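4.2 The shoe-tidying task

We owe the idea for this task to Rosalinda Malabanan, who pointed out one April afternoon that our earlier tests all used boxes and blocks, and that footwear is a much fairer picture of what a home asks of a two-armed system. A slide sandal has a soft strap, a thick sole and a clear left and right, and it can land in a surprising number of ways – flat, tilted, or propped against something. The policy, which we call Treloar, has to bring each one up to a small raised shelf and leave it beside its partner.

We collected 132 demonstrations by teleoperation, with Anil Raju and Edileuza Xavier taking turns at the controls, and trained for 3000 steps on views from several cameras. We kept a potted plant beside the shelf throughout, so that the arms would have to learn to work near something they should leave alone.
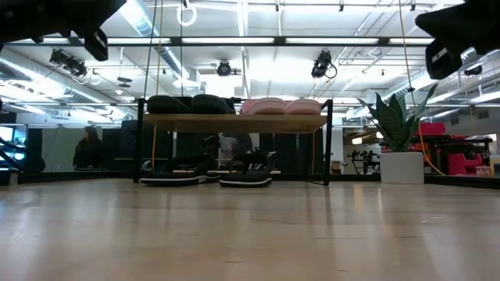
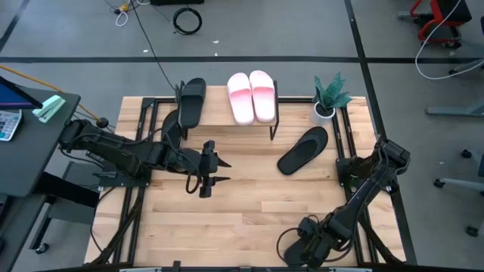 Figure 6. Two views of the shoe-tidying workspace, with pink and black footwear and the raised shelf.

Testing was done over 30 trials with starting positions that Treloar had not met in training. The pink pair gave us very little trouble, we are happy to report. The black pair was harder, and most of the failed trials came from a grasp that closed on the sole and let the strap fold under. Tracey Wragg suggested a second, slower approach whenever the first grasp slips, and we come back to her variant in Section 4.3.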